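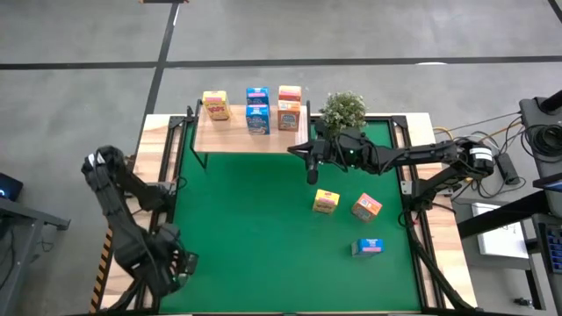

4. Setting up player limits and exclusions (Vesten back office)

Do this section before you open the book. Not after. If you skipped section 3 (operator logins) go back, you need a Supervisor login for most of what follows and the Clerk one will just gray everything out.

Applies to Vesten counter terminals and the web book. Flondik kiosks pull their limits from the same place but have one extra step, see 4.6.

Have ready:
Supervisor login and PIN
Your license conditions, the actual document, current version
The Trulo key from your welcome email (long one, starts with TR)
Name of whoever signs off on limit changes at your shop

4.1 Turn on the limits module

1. Log in as Supervisor. Menu, Compliance, Player Limits.
2. Status will say OFF on a new install. Click Enable.
3. Pick your jurisdiction from the list. Not there? Pick Manual and fill in the values yourself from your license.
4. Enter your PIN. Save.
5. Log out and back in. The Limits tab should now be on the left, under Accounts.

Note: The jurisdiction presets are a starting point. They get updated when we push a release and rules can change in between. Your license wins over the preset, every time. If the two disagree, type in the license number and email us so we can fix the preset.

Caution: Switching jurisdiction later clears every custom default on this page. Player-set limits are kept, house defaults are not. Export first (Limits, Export, CSV).

4.2 Deposit limits

Three periods: day, week, month. They run side by side and whichever one is hit first blocks the deposit.

1. Limits, Deposits, Defaults.
2. Enter a house default for each period. Leave blank for none. Do not enter 0 unless you mean it, 0 blocks all deposits for every account on that default.
3. Set Maximum Player Limit. This is the highest number a player may choose for themselves. Ships at 2000 per week, change it to whatever you've agreed.
4. Set the period type. Rolling or Calendar. Rolling counts back from the moment of the deposit. Calendar resets at midnight local time on the first day of the period.
5. Save, then Apply to New Accounts. Existing accounts don't move unless you also tick Apply to Existing.

Note: Week must be equal or higher than day, month equal or higher than week. The form lets you save it the wrong way round and then nothing over the lowest number goes through. Known issue, on the list.

Players lowering a limit: takes effect right away, on every channel. No approval, no delay, you can't add one.

Players raising a limit: goes to Pending. Default wait is set in Limits, Deposits, Cooling Off. After the wait the player has to log in and confirm a second time. No confirm, no raise. The request drops off after 14 days.

Caution: Staff can't push a pending raise through early. There's no override and please don't ask support for one. If a player is at the counter arguing about it, show them the confirm date on the account screen and leave it there.

4.3 Loss and stake limits

Optional in some places, required in others. Check.

1. Limits, Loss. Same layout as deposits.
2. Choose Net or Gross. Net takes winnings off the total. Gross doesn't. Get this wrong and your reports will be wrong for the whole month.
3. Limits, Stake. Per bet maximum, by sport or across the board.
4. For exchange-type markets use Liability, not Stake. A lay bet with a small stake can carry a large liability and the stake limit won't catch it.
5. Save. Place a test bet from a TEST account over the limit. You should get message 301, Limit Reached, and the slip should stay on screen with the amount in red.

If you get a blank slip instead, terminal software is out of date. Update per section 2, then retest.

Multis: each leg counts toward the sport it's on, the total stake counts once. System bets count the total of all lines. Adanech Asfaw wrote a worksheet with the arithmetic for this, it's in the Documents folder, multis_limits. Worth a look before you train the counter.

4.4 Time-outs

Short break, player picks the length. Different from exclusion. Don't mix them up in front of a customer.

1. Limits, Time-out. Tick the lengths you offer. 24 hours is always on and can't be unticked.
2. Marketing. Leave Suppress ON. This stops email, text and push for the length of the time-out. If you use an outside mailing service it does NOT know about this unless you've connected it, see section 9.
3. Open bets. Choose Let Stand or Void. Whatever you choose has to match your posted terms.
4. Save.

Account comes back by itself when the time is up. The player gets no welcome back message and no bonus. Those are off in code.

4.5 Self-exclusion and the Trulo link

Trulo is the matching service. It checks a new or returning player against the exclusion list you're signed up to and gives back Clear, Match or Review. Vesten does not keep the list itself.

1. Menu, Compliance, Exclusion, Connect.
2. Paste the Trulo key. Watch for a space at the end, it will fail and the error doesn't say why.
3. Press Test. Green dot is good. Yellow means connected but your list subscription isn't active, call Trulo. Red, check the key and the clock on the server.
4. Under When to Check tick all of: Registration, Login, Deposit, Before Marketing Send. Counter shops tick Loyalty Card Scan too.
5. Under If Trulo Is Down choose Block. The other choice is Allow and Flag. We'd leave it on Block.
6. Save. Enter PIN.

What staff see:
Clear. Nothing. Carry on.
Match. Account locked, screen shows a plain message and a help line number. Print button for the leaflet.
Review. Account held. Goes to the Supervisor queue.

Working the Review queue: open it, compare name, birth date, address. Same person, press Confirm Match. Different person, press Not a Match and type why. The reason box needs at least 12 characters and "n/a n/a n/a n/a" gets picked up at audit, so write a real one. Do the queue at opening and again before the evening races.

Caution: Balance on a matched account has to go back to the player. Locking doesn't do it for you. Accounts, Balance, Return Funds. Do it the same day and write down the reference.

Caution: Never delete a matched account to "start clean". Deleting removes the link to the exclusion and the person can register again. Supervisor logins can no longer delete these since the April release, but if you're on an older build the button is still there. Don't.

To exclude someone at the counter who asks for it:

1. Take them somewhere private if you can.
2. Accounts, find the player, Exclude.
3. Let them pick the length. Read it back to them.
4. They sign on the pad, or on paper and you scan it.
5. Press Submit. Lock is imediate.
6. Give them the leaflet and the receipt.

No account? Use Exclude Unregistered Person. Needs name, birth date and ID seen. Photo is optional and depends on your privacy rules.

4.6 Flondik kiosks

Kiosks cache limits so they can keep going on a bad line. So:

1. On the kiosk, key switch to Service. Menu 5, Limits.
2. Set Cache to Short.
3. Set Anonymous Play. Off if your license says account only. If On, enter a cash-in maximum per session.
4. Press Sync Now. Wait for the beep. Do not turn the key back before it.
5. Key to Run. Repeat on every kiosk, this does not copy across.

Note: A kiosk that's lost its line longer than the cache time goes to Check Only. It'll read old tickets but wont sell. Normal. Comes back when the line does.

4.7 Reports and sign-off

1. Compliance, Reports, Schedule.
2. Turn on Limit Changes, Exclusions, and Failed Blocks. Set to daily, 6:00 a.m.
3. Add at least two email addresses. One person on vacation isn't a reason to miss a Failed Block.
4. Run Failed Blocks by hand once. Should be empty on a new install. If it has rows in it, stop, don't open, call us.

Failed Blocks means a bet or deposit went through that shouldn't have. Depending on your license you may have a deadline to report it to the regulator, and the clock can start when the report lands and not when somebody reads it.

Groups with more than one shop on Nyanda reporting: tick Forward to Nyanda and enter the shop code. Limits stay per player across the group, reports stay per shop.

Print the Settings Summary, have the person responsible sign, keep it with the license. Print again every time a default changes. Old ones go in the same folder.

Problems with this section: support desk, ask for Mal-soon Baek on compliance set-up. Have your build number, bottom left of the login screen.

Next: section 5, price feeds and market suspension.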